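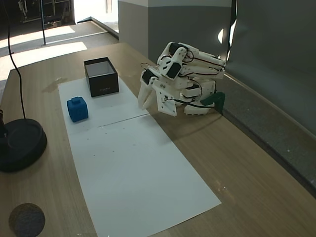 Poste Firneck : cube bleu, boîte noire ouverte et bras replié à droite de la feuille.

Cahier de laboratoire, projet Ernness
Entrée du 22/11/23
Rédacteur : Tharun Kaimal

Objet : influence de la position de départ du cube sur l'apprentissage par imitation de la tâche « déposer dans la boîte ».

La feuille blanche sert de zone de travail. Le raccord entre ses deux sections est retenu comme repère transversal ; le cube est placé au-delà, du côté de la boîte. Toute reprise de la série devra respecter cette disposition.

Protocole : 30 démonstrations téléopérées, réparties en 2 lots. Lot A, position du cube fixe. Lot B, position variable de part et d'autre du raccord. La politique est entraînée séparément sur chaque lot, à paramètres identiques, puis évaluée sur des positions absentes des démonstrations.

Résultat provisoire : la politique issue du lot A échoue dans sept essais, presque toujours à la saisie, la pince se refermant trop près du bord de la boîte. Celle du lot B échoue deux fois. L'écart va dans le sens de l'hypothèse de Barroso, mais l'effectif ne permet pas de conclure.

Réserve : la lumière du jour a varié entre les deux lots. L'effet n'a pas été isolé.

À faire : répéter le lot A sous éclairage constant ; transmettre les journaux d'essai à Flundley ; reprendre l'étalonnage du poignet avant la campagne de mars.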